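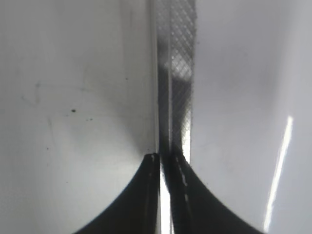

Do I Need to Walk 10,000 Steps? I Doubt It

4th February

My sister-in-law gave me a step counter for my birthday, and I have now worn it long enough to have opinions. It's a Guneck, the cheap one with the rubber strap. She swears by hers. She also swears by celery juice, so I went in with my guard up.

The first thing it did was set me a goal of 10,000 steps a day. I didn't pick that number. I wasn't asked my age, my job, or whether I have a bad knee (I do). It just showed up on the screen with a little ring around it, waiting to be filled in, and every evening at dinner time it buzzes to tell me how far behind I am.

So where does the number come from? As far as I can find out, it goes back to a pedometer sold in Japan in the 1960s, and the name of the thing meant something like "10,000 steps meter." It was a good name and it sold well. I have read people defending the number since then, and what they mostly say is that walking more is good for you. Sure. I knew that before I had a strap on my wrist.

The second thing is that I don't believe the count. On my first full day it gave me 2913 steps before lunch, and I had spent most of that morning sitting at the kitchen table doing taxes. I got up for coffee. I got up to look for a receipt. I do not own a big enough house to walk that far looking for a receipt. My guess is that it counts hands, and I shuffle a lot of paper when I'm annoyed.

Then I took it on the loop at Cudness, the one that goes past the reservoir and back behind the school. I've walked that loop for years. Pushing my neighbor's stroller one way and walking free on the way back, I got a much lower number for the stroller half. Same path, same legs. When I wrote to the company they told me that "some variation is normal during activities with limited arm movement." Pushing a stroller is walking, last I checked.

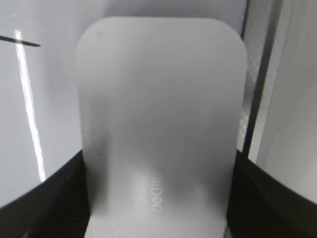 Pale gray, "deli" in faint letters up the middle.

There's an app, of course. It's called Danladi and it wants to know how I slept, what I weigh, and how I feel on a scale of faces. I gave it nothing but the steps and it still sends me a weekly letter. Last week's said I was "building momentum." I had a cold and barely left the couch. If that's momentum I'd like to know what it would say about a parked car.

A reader wrote in after my last post on this and told me I was missing the point, that the number doesn't have to be right as long as it gets people off the couch. I've thought about that and I half agree. My sister-in-law parks at the far end of the lot now and seems happier for it. But she also paces around her bedroom at night to close the ring, and I don't see how that's doing her any good. She could be asleep.

What bothers me is how quickly I started doing it too. By the second week I was carrying the groceries in one bag at a time. I caught myself being mad that I'd left the thing on the charger during a long walk, as if the walk didn't happen. I went all the way to Grukholm and back that day, hills included, and my first thought at the door was that it was wasted.

I did change the goal. You can, it's buried under two menus and a warning. I set it to 3000, which I can hit without trying, and it congratulates me just as loudly as it did before. Make of that what you will.

For now it's in the drawer with the dead batteries. I'm still doing the Cudness loop most mornings, and if the knee holds up I'll try the longer one in September. If anyone has tested one of these against an old-fashioned clip-on pedometer, leave a comment and tell me which one you used and how far off it was. Please don't send me a link to the manufacturer's page. I've read it.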